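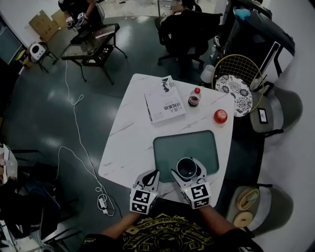

Week 7: Scores you can read without reading music

Hi all, these are my notes from the session, tidied up a bit for those of you who missed it and for those who were there but couldn't keep up with my talking (sorry, I get excited about this one!).

We started with the question Quang Hà asked at the end of last week: if a score is a set of instructions, does it need notes in it at all? My short answer was no. My long answer took up the whole first hour.

A graphic score uses shapes, lines, colors or words where you'd expect a staff. Some composers give you a key, so a thick line means loud and a thin one means soft. Others give you nothing and trust you to get on with it. Text scores go further still and are made of plain sentences. "Walk until the sound changes" is one I wrote myself as a student, and I still think it's pretty good, although my teacher at the time did not.

We compared two pieces. The first was Garkis, by Liya Chala, which is one large sheet covered in pencil arcs. She allows it to be turned any way up, and each player chooses a starting corner without telling the others. The recording I played you lasts 1378 seconds, and I know a few of you were checking the clock. Go back and listen to the last third on headphones, please. There's a long stretch where the cello and the voice seem to be following the same arc from opposite ends, and it's lovely.

The second was Kiều, by Huguette Vidal, for a speaker and any number of bells. It's all text. The speaker reads a line, the bells answer, and the silence in between has to be as long as the line was. Chantelle pointed out that this makes the reader responsible for the rhythm of the whole thing — a slow reader gives you a slow piece. I hadn't put it that way before and I'm stealing it.

Then came the argument about ownership. If three groups perform Garkis and none of them sound alike, what did Chala compose? Mikkel said she composed the limits. Chantelle said she composed a drawing and the players did the rest. I lean toward Mikkel, mostly on account of the rehearsal notes, where Chala is quite strict about what doesn't count (no quoting tunes, no looking at each other for cues). Have a think about where you stand, as it will come up in the essay.

A word on exhibiting these things. Curators love graphic scores because they look good on a wall, and I do too, but a framed score with no sound nearby turns into a print. The Dulano show in December handled this well, I thought. They had a listening bench next to each sheet and a small room where visitors could have a go themselves. I stayed in there far too long with a wood block.

For next time

Make a score of your own on a single sheet of paper. No staff, no note names. It should be playable by 2 people and last under five minutes. Bring a spare copy, as we'll be swapping and you won't perform your own.

Read the Vidal interview in the course pack and mark one passage you disagree with.

Essay plans are due 17/01/2025, one page, by email. If you're stuck between topics just come and talk to me. The door code for the music annex is now 3874, and my room is the one at the end with the piano stool outside it.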